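**Bottle creeps out of the fingers on the Lungu cell (sim) – Nivonum 2 build**

*Board: Cell setup and maintenance*

---

**fatima_ekpo** – Nov 10, 2023

I look after the simulated version of our Lungu cell, the single-arm one that does small-item pick and place off a counter. It ran without much attention from April until we moved to the Nivonum 2 build. Now the small white bottle creeps downward in the grip once it's lifted. It doesn't drop straight away. It slides a few millimetres, then the fingers lose it on the traverse.

What I have checked so far:

- Gripper closes fully, and reported finger width matches the bottle diameter
- Grasp force setpoint is the same as in the old config
- Arm joint tracking looks normal, no overshoot on the lift
- Bottle mass is unchanged in the asset file

The approach pose is fine too. This is the arm over the bottle with the fingers pointed down.
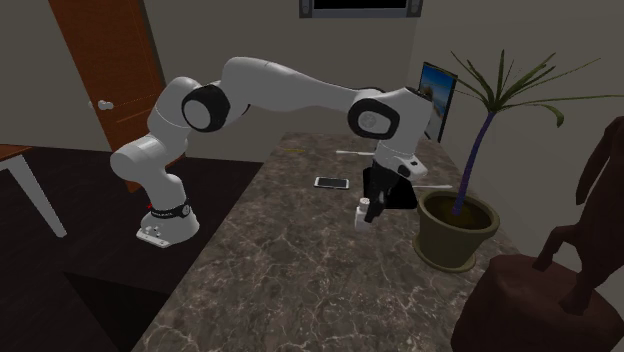
*Lungu cell, view from the side, gripper above the bottle.*

Friction values carried over from the old project file. I don't want to just crank them up until it holds. The real cell at Ludwood gets its grasp force tuned from this one, so if the sim cheats, we pay for it on the floor.

Has anyone moved a gripper cell across to the new build and seen this?

---

**htamayo**

Yes, same thing on ours. Check the friction combine mode on the contact materials. In our old project it was set to "max", and the importer quietly put it to "average" on everything. The numbers in the material panel look identical, but the fingertip rubber gets averaged with whatever is on the object, and the object is usually default plastic.

Go into the finger material, not the scene default, and set it back. Then rerun one pick with contact forces logged.

---

**lenuta.n**

I'd look at the solver before the materials. Slow creep under a steady grip is the classic sign of too few iterations or too big a step. Friction that's too low normally lets go on the lift and doesn't wait for the traverse.

What's your physics step, and did it change with the build?

---

**htamayo**

It can do either. Ours crept for a full second before it went, and that was the combine mode. We never touched the solver.

---

**lenuta.n**

Then you fixed one symptom and may still have the other one. I've seen people set the combine mode to max, get a pick that holds, and find six weeks later that heavier items still slide. Worth checking both. It takes ten minutes.

---

**fatima_ekpo**

Combine mode was "average" on both fingers, so htamayo is right about the importer. Changed it back to "max". The bottle holds longer but still walks down in the grip.

Physics step is the same as it was. Position iterations on the arm are 8. I don't have a note of what they were in the old build, and the old project file is only half readable in the new editor.

---

**dkwofie**

Before you go any further with numbers, where is the base mounted? I've been looking at your picture and the base is right at the left end of the countertop, on that flat white plate. Is the plate a static body, or is it parented to the arm?

I ask because we had a mounting plate that came through the import as a dynamic body with a fixed joint. The arm looked solid. It was shaking by a fraction of a millimetre every step, and the fingers passed all of that on to the part. It took us a week to find. You can't see it at normal playback speed.

---

**fatima_ekpo**

Good question. It should be static. I'll check tonight.

---

**floarea_m**

While you're in there, log the fingertip gap as well as the force. If the two fingers don't close evenly, one pad carries the load and the other only touches. On our cell the mimic joint between the fingers was dropped on import and each finger was driven on its own. They both reached the target width in free air, so the check passed. With a part between them they fought each other and pushed it sideways.

Also, what's your collision shape on the bottle? A convex hull on a small cylinder gives you flat facets. If the pad lands on an edge between two facets you've got line contact and not much else.

---

**fatima_ekpo**

Results from last night:

1. The plate was static. The joint from plate to base link was **not** fixed, it was a stiff six-axis spring. I've replaced it with a proper fixed joint.
2. The mimic joint is present and working. Finger gap is even to within what the log can show.
3. The bottle collider was a convex hull. I haven't changed it yet. I wanted to do one thing at a time.

With the plate joint fixed, the jitter in the contact force log dropped a lot. Creep is slower but still there. I took a view from the other side with the bottle held.
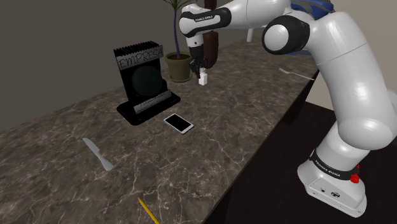
Base joint first, for anyone following along: the spring was on all six axes, and the importer had named it "FixedJoint_conv", so I read straight past it more than once. Search your project for that suffix and open every hit. After that I went back to the hold pose and left it there with the bottle up off the counter, as you see it, so that there was no contact with the marble and nothing else to explain the force. It still moves down in the grip when I leave it to sit. So the traverse isn't the cause, it only finishes the job.

---

**dkwofie**

That's a good test. If it creeps with the arm parked, you can forget acceleration limits and planner settings.

One thing on the second view though. From there the base looks like it's past the near edge of the counter, over the floor. In the first one it looked to be sitting on the countertop. Did the mount move between the two?

---

**fatima_ekpo**

No, the mount has not moved. I compared the base transform in both saved states and it's identical. The plate is close to the edge, and a lot depends on where you put the camera. I'd rather you went by the transform than by either view.

---

**dkwofie**

Fair enough. I'd still turn on the collider overlay and make sure the plate isn't intersecting the counter slab. If it is, you get a constant push-out force into the base. Two static bodies won't show it, but base link against counter will.

---

**lenuta.n**

Parked and still creeping is solver or contact model. Put the iterations up to 32 on the arm *and* the bottle, not just the arm. The bottle has its own count and the default is low. If the creep goes away, come back down by halves until it returns, then go one step back up.

---

**htamayo**

I don't agree with 32 as a starting point. You'll hide the hull problem floarea_m mentioned and pay for it in run time on every batch. Change the collider first. Cylinder primitive, same radius, then see.

---

**lenuta.n**

It's a diagnostic. I'm not suggesting she leaves it there.

---

**floarea_m**

Do the collider first, but only because it's the quicker of the two. Both want doing.

And while it's open, check the props. You've got a knife, a fork and a pencil out on that counter, plus the phone or tablet or whatever it is. Are they all awake? Thin objects on a flat slab can rattle at a level you don't see and never go to sleep, and they use up solver time. On our cell the cutlery cost more than the arm did.

---

**fatima_ekpo**

All done. In order:

- **Collider:** cylinder primitive on the bottle. Creep in the parked hold went down again, still measurable.
- **Bottle iterations:** were 4. Put to 32, creep gone. Came back to 16, still gone. At 8 it returned. Leaving the bottle on 16 and the arm at 8.
- **Plate and counter:** no overlap in the overlay. There's a small gap, which I've left.
- **Props:** the fork and the knife were both awake the whole time. I raised the sleep threshold on those and they settle now. The pencil was already asleep.

Then I ran the overnight batch at the original grasp force. 3512 picks, two drops. Both drops were bad approach poses with one finger on the bottle cap, so those are a planner matter and I've opened a ticket with Vumton.

I put the combine mode back to "average" for one short run out of curiosity. It does slip, but on the lift, the way lenuta.n described. So there were at least three separate things stacked up: combine mode, the spring at the base, and iterations on the bottle. The collider helped a bit.

---

**htamayo**

Good result. I've just opened our project and we have the same "FixedJoint_conv" in there. Spring on all six. It's been like that since we migrated.

---

**lenuta.n**

Check your bottle iterations as well.

---

**htamayo**

Four.

---

**dkwofie**

fatima_ekpo, could you post the sleep threshold you ended up with? And did you set it per object or on the scene?

---

**fatima_ekpo**

Per object. I don't want the bottle going to sleep in the fingers. I'll copy the values across on Monday when I'm back at the Ludwood machine, they're in the local config and I haven't pushed it yet.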